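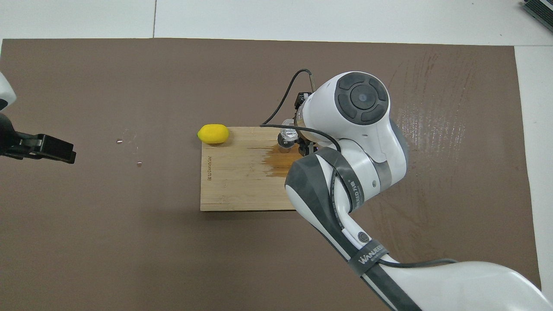

What weight of board should I use for the covers of a small case-bound notebook?

Use gray binder's board between 2 and 2.5 mm thick for anything up to the size of a standard paperback. Thinner board bows once the cloth is glued on, and thicker board makes a small book look like a box lid.

The rest of this page covers the full case: measuring the text block, cutting the boards, covering them, and hanging the book in its case. It assumes you already have a sewn text block with the spine glued, lined with mull, and trimmed. If you are still at the folding stage, do the sewing page first.

Materials

Binder's board, 2 mm
Book cloth, paper-backed
Thin card for the spine strip (cereal box weight is fine)
PVA glue
Methyl cellulose paste, mixed to the thickness of heavy cream
Two endpapers, already tipped on to the text block
Waxed paper
Bone folder, steel rule, square, heavy knife, flat brush
Two pressing boards and a weight, or a small press

I use Sturari cloth for most of my cases. Any paper-backed cloth will behave the same way. Cloth without a backing lets glue through to the front, and the marks do not come off.

Step 1. Find the grain

Everything in the book must have its grain running from head to tail. That means the board, the cloth, the endpapers, and the spine strip. Flex the sheet gently in one direction, then in the other. It bends more easily when the fold line runs along the grain. Mark the direction on the back of each sheet in pencil before you cut anything, and mark the offcuts too.

Step 2. Measure the text block

Measure the height and width of the block with the square against the spine. Do not use the size you planned. Trimming always takes off more than expected, and two blocks sewn from the same paper can differ by a millimeter.

Measure the spine thickness at the shoulder with the block held lightly closed. Write all the numbers on one scrap of card and keep it with the book.

Step 3. Cut the boards

Board height is the block height plus 6 mm. This gives a 3 mm overhang, called the square, at the head and the tail.

Board width is the block width minus 3 mm. The board sits away from the spine to leave room for the joint, so with a 6 mm joint it still reaches 3 mm past the fore edge.

Cut both boards in several light passes. Hold the knife upright. A leaning knife gives a beveled edge, and the cloth will show it. Put the two boards together and check them against each other. If they differ, trim the larger one to match and recheck the square.

Step 4. Cut the spine strip

The strip is the same height as the boards. For a flat spine, its width equals the spine thickness plus the thickness of both boards. For a rounded spine, wrap a narrow piece of paper around the curve from shoulder to shoulder, mark it, and use that measurement alone. Roll the finished strip over the handle of the bone folder until it holds a slight curve.

Step 5. Lay out the cloth

Cut the cloth 15 mm larger than the assembled case on all four sides. On the back, draw the position of the spine strip, then a gap for the joint on each side, then the boards. For 2 mm board the gap is 6 mm. Heavy cloth needs 7 mm.

Rozália Simon, who teaches the evening class I first took, uses a 6 mm brass bar as a spacer in place of pencil lines. I have changed over to this method. It is faster and the two joints come out equal.

Step 6. Glue up

Mix PVA and paste in equal parts. Straight PVA grabs too quickly for a beginner to adjust. Brush the mixture on to the board, working from the center out past the edges. Place the board on the cloth, turn the whole piece over, and rub down through waxed paper. Repeat for the spine strip and the second board.

Trim the corners of the cloth at 45 degrees, leaving a distance of one and a half board thicknesses between the cut and the corner of the board. Any closer and the corner will be bare.

Turn in the head and tail first. Pinch the small ear of cloth at each corner inward with the tip of the bone folder, then turn in the fore edges. Press the cloth into the joints while it is still damp.

Step 7. Dry the case

Place the case between clean waste sheets and under weight for at least 8 hours. Change the waste sheets after the first hour. A case taken out early will warp outward and will not fully recover.

Step 8. Case in

Set the text block in the case and check that the squares are even on three sides. Put waxed paper between the endpaper leaves. Brush glue on the outer leaf, including under the mull, from the spine toward the fore edge. Close the cover on to it without pulling. Turn the book over and repeat.

Run the bone folder along each joint. Place the book between pressing boards with the spine projecting past the edge, and leave it under weight overnight. Do not open it to look.

Common faults

Boards bow outward: the cloth has pulled and the endpaper has not balanced it. Check that the grain is right, and use a little more paste in the mix at Step 8.

Cover will not open flat: the joint gap is too narrow. There is no repair short of a new case.

Wrinkled endpaper: too much water in the glue, or the leaf was left too long before closing.

Block sits crooked: the case was moved after the first side was glued. If you catch it within a minute, the leaf can be lifted and set again.

Nicanor Toledo wrote to ask whether the spine strip can be left out on very thin books. It can, if the spine is under 4 mm. The cloth alone will carry it, although a title label will not stick well.

Page revised 6/7/26. The joint measurement for heavy cloth in Step 5 was wrong in the May version.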